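4 Fitting and sealing the worktop

4.1 Before you start

The Soltero worktop is supplied cut to length, with the front edge polished and the rear edge left sawn. Store the slab upright on timber battens until the base cabinets are level. Do not lay it flat on the floor.

1. Check that all cabinets are screwed together and fixed to the wall.
2. Place a spirit level across the cabinets from front to back, then from left to right. Adjust the feet until no gap shows under the level.
3. Measure the sink opening against template 837. If the two differ, stop and contact the supplier.

CAUTION: The slab is heavy and can break at the sink opening. Lift it with at least two people and carry it on edge.

4.2 Fixing

4. Apply a bead of Daltell neutral-cure silicone to the top rails of the cabinets. Leave a break in the bead every 20 cm.
5. Lower the slab from the rear edge forwards. Do not slide it once it has touched the silicone.
6. Leave an expansion gap of 11 mm at the wall. The upstand covers this gap later.
7. Leave the slab unloaded overnight.

Note: Acid-cure silicone stains natural stone. The stain cannot be removed.
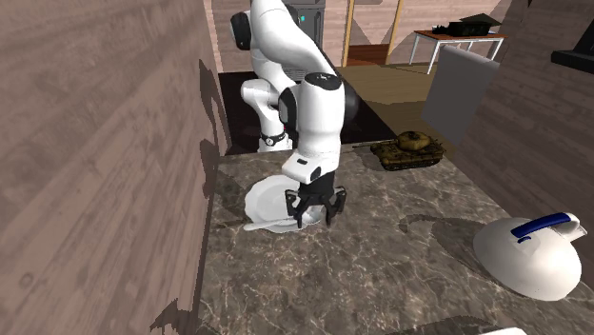
4.3 Sealing

The stone is porous and must be sealed before use. One 1000 ml bottle of Trokitz sealer is supplied with each slab.

8. Wipe the surface with a clean, damp cloth and let it dry fully.
9. Spread the sealer with a lint-free pad, working in one direction. Include the polished front edge and the inside of the sink opening.
10. Wait until the surface starts to look dull – this takes longer in a cold room – and wipe off all the excess.
11. Apply a second coat in the same way.

CAUTION: Sealer left to dry on the surface forms a white haze. Remove it with fresh sealer and a cloth. Do not use scouring pads or vinegar.

4.4 Care

Wipe up wine, lemon juice and oil at once. Use trivets under hot pans. Repeat steps 8 to 11 every October, or sooner if drops of water no longer bead.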